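Prendusgate Card Circle — News for July

Sorting the Lending Cards

As many of you know, our lending cards have been living in shoe boxes for a long time. When someone asked for the second half of a deck, we opened one box after another and usually found it in the last one. At the June meeting it was agreed that we would make a proper order before the summer is over, and I offered to write down how the work is going and what we still need from you.

The collection is now 1,000 cards, some bought by the circle and the rest given by members who moved away or changed to other games. The largest part is Drakel, the older printing with the rounded corners. After that comes Rosser, which we play less, but which the younger members seem to like more and more. We also have a number of cards which belong to no complete deck. I was ready to give these away, but Meinir Mostyn asked me to wait, and I am glad I listened. She recognized several as the winter cards missing from the Sokthorpe deck, and that deck can be played again for the first time since I joined.

How we divide them

We talked quite long about the right order. My first wish was to go by number, the way it is in the printed lists. It looks very correct on paper, but at the table it is slow. Most of us do not remember a number. We remember a picture: the one with the bridge, the one with the two foxes. So we decided to divide by deck first, then by season, and only inside the season by number. Cards without a season go at the back.

Each deck gets its own divider box. In a divider box the cards can stand, and you may look through them with one finger without taking everything out. When they lie flat in a pile, the card you want is always under the others, and the corners suffer each time somebody digs. I measured the corners of nothing, but I have seen enough of white edges on the old cards to believe it.

A few points on which we agreed:

1. Only one season in a compartment. If a compartment is half full, leave it half full. New cards will come.

2. Cards stand with the picture to the front. Please check this also when you are in a hurry.

3. Sealed packs stay sealed and stand in the rear compartments. Opened packs are emptied completely, and the pack itself goes away.

4. Wrappers and papers must leave the box. This is the point where we are all guilty. A bit of crumpled paper takes the place of several cards and pushes the others until they lean.

About point 4 there was a small discussion, as some members like to put a piece of folded paper in the slot so that the cards do not fall over. I understand the idea. If your cards fall, please use one of the stiff spacer cards from the tin. They are plain gray and nobody will confuse them with something else.

Cleaning before sorting

Some of the old cards are a little sticky, mostly from the years when we met in the café. Wipe them with a soft dry cloth first. If this does not help, make the cloth very slightly damp, wipe once, and lay the card on a towel until the next day. Do not put a damp card in a compartment with others. Meinir learned this with her own Rosser cards, and she had to separate them with a butter knife — three were lost.

Clean hands are enough, you do not need gloves. With gloves I could not pick up a single card from the table, and I had to slide each one to the edge.

If you find a card with a bent corner, do not try to repair it at the sorting table. Put it in the envelope marked Bent. I will press them at home between two books and bring them back when they are flat, or when I have lost hope.

Where we are now

Some 300 cards have their final place. This is the complete spring part of Drakel and nearly all of the autumn. The rest is waiting in piles, with a paper strip around each pile to say what we believe is inside. Please do not trust the strips too much. I wrote many of them in the evening.

The landscape cards need the most time, as the trees look so similar from one card to the next. There is a bare tree in autumn and there is a bare tree in winter, and the difference is only in the color of the sky. Warm yellow sky is autumn. If the sky is gray or blue, it goes to winter. When you are not sure, keep the card to one side and ask, it is quicker than searching for it later in the wrong season.

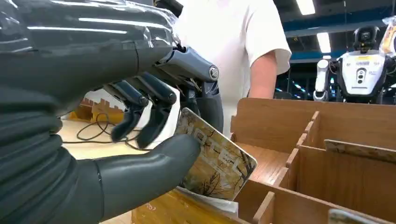
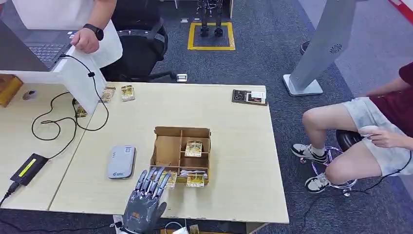

A divider box with cards. There is still something white and crumpled in a front slot, see point 4.

What we still need

Divider boxes. We have enough for Drakel, but Rosser and the small decks need 2 more. The size should be such that a card stands with a little of it above the divider, so that fingers can take it. If it disappears completely between the walls, the box is too deep for us. Boxes made for other things are welcome too, if they have the right compartments.

Labels. Removable ones, please. The strong ones from the office shop stay on forever, and we will surely change our mind about the order at least once.

A missing list. Someone borrowed the printed list for Rosser and it did not come back. It has a green cover and my notes in pencil, partly in my own language, so it will not be very useful to the person who has it. You can leave it in the letter tray, no questions will be asked.

Borrowing during the sorting

You can still borrow the complete decks. Write your name and the deck in the book, and also how many cards you received, so that we can compare when they return. The piles with the paper strips cannot be borrowed for now. I know that some of you are waiting for the Drakel summer part, and it is the next one we will do.

Next sorting evening

We begin at seven and stop at nine, with tea in between, away from the cards. You do not need to know the games to help. In some ways it goes better with people who do not, as the rest of us stop at each nice card and start to tell a story about it. Bring reading glasses if you use them, the numbers on the Sokthorpe cards are very small. If you would like to come but cannot sit for so long, Meinir keeps a standing place at the high end of the room, where the sealed packs are checked against the list.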